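Search help articles, tickets and forums

We use cookies to keep you signed in and to see which pages get read. Accept all / Manage settings

Ticket: Listing search returns wrong sizes after catalogue import
Opened by: Mwajuma Lema
Product: Dinder shop manager
Status: Open
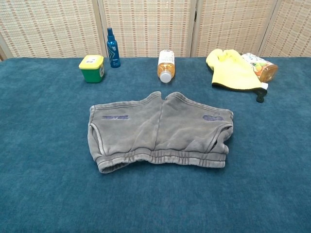 Listing photo, grey sweat shorts with purple print

Opened March 22, 2021

I sell second-hand clothes online. I moved my stock of 3,000 listings from Wunar to Dinder using your import tool, which told me the job had finished with no errors. I don't believe it. If a customer filters by "shorts" and a waist size, the results are full of items in other sizes, and plenty of the right ones are missing. The listing above is one of the missing ones. I can open it from its direct link and the size box is filled in. Search says it does not exist.

Before anyone asks, I have cleared my browser cache. I did it on the laptop and on my phone. No change.

Reply from support

Hello Mwajuma, thanks for getting in touch. Large imports can take a while to appear in search. Please allow 60 minutes and try again. If the issue remains, go to Settings, Search, Rebuild index.

Reply from Mwajuma Lema

The import finished the night before I wrote to you, so the 60 minutes had gone by many times over. I waited again anyway. Same results.

I then ran Rebuild index. The bar went to the end in 18 seconds and said "Complete". I find it hard to believe it looked at every listing in that time. The count under the search box did not move.

Things I tried after that:

- Opened the shorts listing, changed nothing, pressed Save. Still missing from search.
- Changed the size from M to L, saved, changed it back to M, saved. It showed up.
- Did the same with a jumper and a raincoat. Both showed up.
- Made a new listing by hand. It showed up at once.

So the size is there on the page but something has not been passed to the search until the box is edited. That looks to me like a fault in the import. I am not going to edit every listing by hand to prove it.

Reply from support

Thank you for the detailed notes. We have seen a similar report where the Okoro add-on was switched on during an import. Could you turn it off, rebuild the index and let us know?

Reply from Mwajuma Lema

I had Okoro on for postage labels. I can't see what labels have to do with waist sizes but I turned it off and rebuilt. No change. I have turned it back on as I have parcels to send.

I also looked at the file Wunar gave me. Sizes are written there as "M " with a space after the letter. On the listings I made by hand there is no space. I took 2 rows, removed the space, and imported them as new items. Both can be found in search. The ones with the space can't. Your import check should have picked that up – or at least not said there were no errors.

Reply from support

That is very helpful, thank you. We have passed this to the team who look after imports. A fix is planned for the April update. In the meantime you could clean the file with a tool such as Prastel and import it again.

Reply from Mwajuma Lema

"Planned" was the word used about the last thing I reported, so I will keep this ticket open until I see it working. Two questions about the workaround. If I import the cleaned file, will it replace my listings or make a second copy of each? And will the photos stay attached? The help page says both "existing items are updated" and "all rows are added as new". They can't both be right.

I won't run it until I have an answer in writing.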